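GEOG 359: Reading the Paper Map
Handout 2 – Scale, generalization, and the lies we agree to

Where we left off

Last time we got as far as the question of why the river on the Onalside sheet is wider than the town hall. Several of you suggested a flood. It was a good guess, and wrong. The river is drawn with a line thick enough for a human being to see, and a line that thick, at that scale, covers a good deal of ground the river has never visited.

Hold on to that, because most of this week is the same point in different hats.

Scale, again

A scale of 1:50,000 means one unit on the sheet stands for 50,000 of the same unit on the ground. Any unit. Inches, centimeters, shoe lengths. Every year somebody turns one centimeter into 50,000 meters and puts the bus station in the sea. Write the units down.

"Large scale" means a large fraction, so 1:10,000 is a larger scale than 1:250,000. A large-scale map shows a small area. I didn't choose these words and I've stopped apologizing for them.

Quick work for the margin: on a 1:50,000 sheet, a pen line half a millimeter wide covers 25 meters of ground. Now look at how many roads in your own neighborhood are 25 meters wide.

What the mapmaker does to the world

Selection. Some things are left off. The Tavares survey kept every chapel and dropped most of the pubs, which tells you something about Tavares.

Simplification. Wiggles are removed. A coast measured on a small-scale map comes out shorter than the same coast measured on a large-scale one, and neither figure is the "real" length. We'll return to this in the week on fractals, when you will wish we hadn't.

Displacement. Where a road, a railway and a river share a narrow valley, there isn't room for three symbols, so two of them get pushed aside. On the Wusitz sheet the railway has been moved uphill to a place no train could reach.

Exaggeration. See river, above.

Contours

A contour joins points of equal height. Close together means steep, far apart means gentle, and no contours at all means either flat land or a small hill that fits between two lines. With an interval of 100 feet, a hill of 66 feet can vanish completely if it sits in the right place. Walkers in the Tridov uplands find this out with their legs.

Contours bend upstream where they cross a valley. If you remember one thing for the map test, make it that one. Nipon Phuthong's field notes (in the reading pack) have a fine passage on following a spur down what he took to be a valley, in August, without lunch.

Plan and oblique

A proper map is a plan view: every point is seen from straight overhead, so distances can be measured anywhere on the sheet with the same ruler. The view from a hill is oblique. Near things look big, far things look small, and tall things hide whatever is behind them. Town artists loved the oblique view for exactly these reasons – it flatters cathedrals.

An aerial photograph falls between the two. Even with the lens pointing straight down, tall buildings lean away from the center of the print, and ground that rises toward the lens appears at a larger scale than ground that doesn't. Correcting for this is a job in itself, and the corrected product is called an orthophoto. Please don't call every picture from above an orthophoto. The word has a job to do.

Two angles on a tabletop:

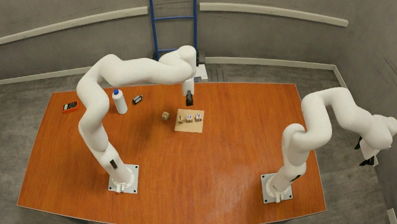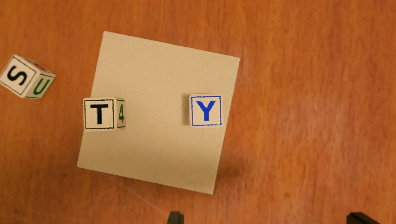

Fig. 2. Wooden tabletop, computer-rendered. The second view is from above.

For next time

Read the chapter on symbols and skip the part on color printing unless you enjoy it.

Bring a paper map of a place you know well. A phone is no use here, as it changes scale whenever you touch it. List the features that have been left off, and the ones that must have been moved. "I don't know any places well" has been tried.

Sketch your route to class in plan, without looking at a map, then compare it with the sheet in the map room. Keep the sketch, however bad. We use it again for the session on mental maps, and the bad ones are more useful.

The large sheets in the map room are to be carried flat, by two people. The crease through Wusitz is from last year.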